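Skiltside Neighbors Newsletter
Home | News | Events | Back Issues | Contact

Last updated: 9 November 2024

Clothing exchange moves to the Price Building

The Skiltside clothing exchange will reopen in the ground floor hall of the Price Building after eight years in the church annex on Trevusance Street. The annex is being turned into classrooms, and the church gave the exchange notice in March.

Dorothy Oakley has run the exchange from the start and will continue to do so. She said the new hall is smaller than the annex but has better light, a ramp at the side door and a sink. The old space had none of these.

The exchange took in more than 3,000 pieces of clothing over the past year and gave out nearly all of them. Children's coats and school pants went fastest. Men's dress shirts and formal wear were the slowest to move, and the racks for both will be cut in half at the new site.

Rent at the Price Building is $364 a month, which includes heat but not electricity. The annex was free. To cover the difference, the exchange will ask for a $2 donation per bag from people who are able to give it. No one will be asked for proof of income, and no one will be turned away for not paying. Dean Hulme, who manages the building, has agreed to hold the rent at that figure for two years.

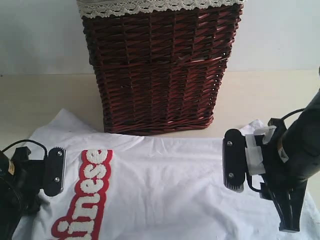
3 min read

What to bring

Clothes should be clean and dry and should have all their buttons. Small stains are fine on work clothes and play clothes if the item is marked with a piece of masking tape. Please do not bring pillows, used underwear or single shoes. Blankets and towels are welcome through the winter. Anything with a strong smell of smoke or mothballs will be sent back with the person who brought it.

Plain T-shirts are needed in all adult sizes. The middle school asks for them for art classes, and the exchange ran out twice last spring. Faizal Pattinasarany is keeping the list of what is short and will post it on the hall door each week. Gloves, belts and boys' sneakers are also on it at the moment.

Drop-off is at the side door between 9 a.m. and noon on open days. Bags left outside overnight get rained on and have to be thrown out, and the city charged the exchange for two extra pickups last winter.

How sorting works

Each bag is emptied onto a table and checked for tears, stains and missing parts. Good items are folded, sized and put on the shelves or racks the same day. Items that need a button or a hem go to Theda Thiele, who takes mending home and brings it back the next week. She could use a second person who knows how to replace a zipper. She has a machine to lend.

Cotton that is too worn to wear is cut up for rags. Wayne Cheetham collects these for Siten, the bicycle repair shop on the corner, and two garages have asked for them as well. The exchange bagged 600 pounds of rags last year. Synthetic fabrics can't be used this way and still go in the trash, so please look at the label before donating old sportswear.

Help with the move

The racks, shelves and folding tables have to be carried down one flight of stairs at the annex and driven six blocks. Two pickup trucks have been promised, and a third would save several trips. The exchange also needs 30 sturdy boxes with lids, banana boxes if possible, and a hand truck for the afternoon.

Anyone who can lift or drive should call Dorothy Oakley in the evening or leave a note at the library desk. Lunch will be soup and rolls. Parking on Trevusance Street is limited to one hour, so those who are staying should use the lot behind the library.

Regular hours at the new hall will be printed in the next issue, once the keys have been handed over.

Get the Skiltside newsletter by email. Enter your address to subscribe. You can unsubscribe at any time.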